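Write the rule down before the arm moves

Jan 25, 2019

Another month, another draft code of practice for handling robots. The Doucet one runs to 635 clauses. I read it on the train back from Dukthorpe and got to the end with one question – who on the shop floor is ever going to open this?

Don't get me wrong, I want rules. Want more of them, in places. But short ones, pinned up where the work is. How hard may a hand squeeze. What goes in the basket and what stays out. Who can stop the thing, and do they need to ask first. (They should not.) 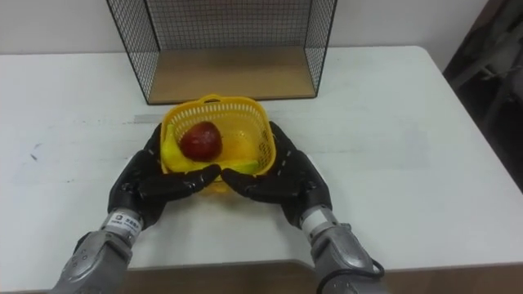 Grip limits are where the draft goes properly wrong. One figure for everything, soft fruit and tinned goods alike. Bratine tried that in December and dropped it in 11 days. Set the limit by the softest item in the load, then test it. 100 lifts, same load, write down every bruise. Boring work. Has to be done.

And log the near misses! Grornmont publishes theirs, 2,355 entries so far, mostly dull, a few that would make you move your chair back. Everyone else keeps theirs in a draw somewhere.

The consultation closes soon and most firms wont bother replying. Please do. Even two lines. Ask for a one-page version, ask for grip limits by load, and ask who signs it off when the fingers get changed – clause 11 doesnt say.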